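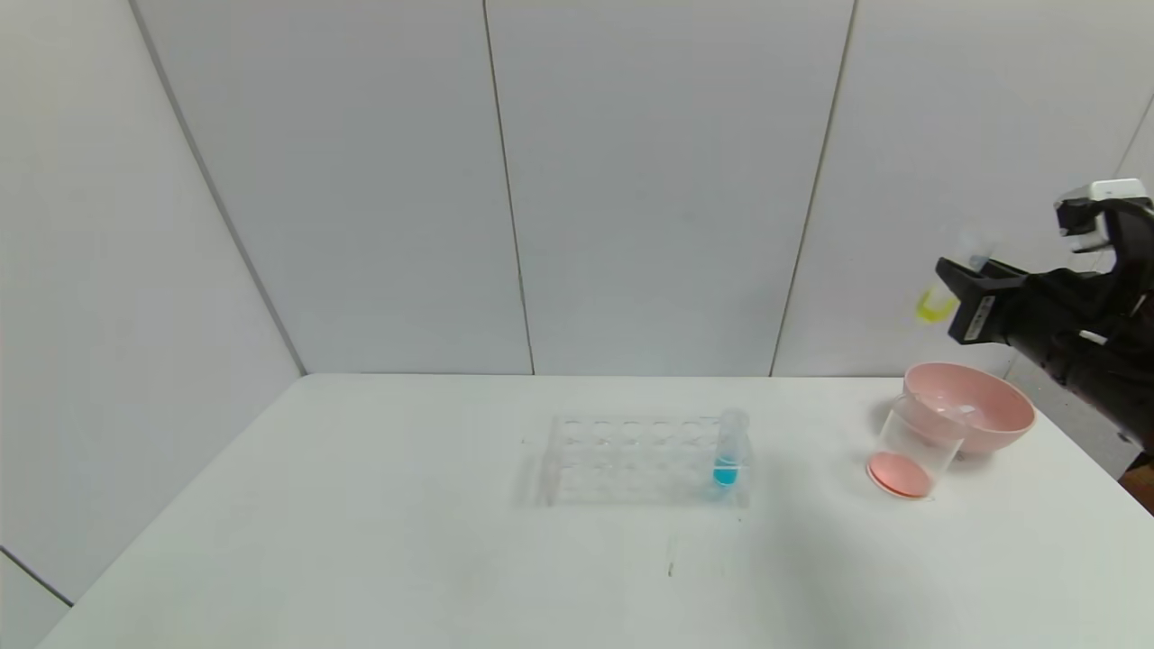 Acrylic rack, beaker and pink bowl on the white table in the corner bay.

We went round the Stusness teaching labs on the Friday of their December open day. Doors were at ten and by quarter past the coats were three deep on the pegs. The sign-in sheet had reached 572 by the time we left.

Vanderleia Barbosa took our group. She started with the stores, where the glassware is kept by size and the plastic by whoever put it away last. Rack and tube orders go through Roltico. She has used them for years and had no complaints apart from the delivery times.

The corner bay is plain: white table, pale panelled walls on two sides. The rack has two rows of round holes and is clear all the way through, so against that tabletop you find it by its shadow. One tube stood in it, at the right-hand end, with bright turquoise liquid in the lower part. A straight-sided glass beaker was next to the pink bowl — wide, shallow, the sort you would mix a cake in. Trilok Pandey, who was with us from the Punia group, asked whether a coloured rack would be easier to see. Barbosa said they had tried one and the students could not judge the colour of the liquids against it.

After that we had the balance room, which was too warm, and a talk by Emilian Avram in room 1063. He ran over and we missed the soup.

Parking is behind the sports hall. Take the side entrance, as the front steps are being relaid.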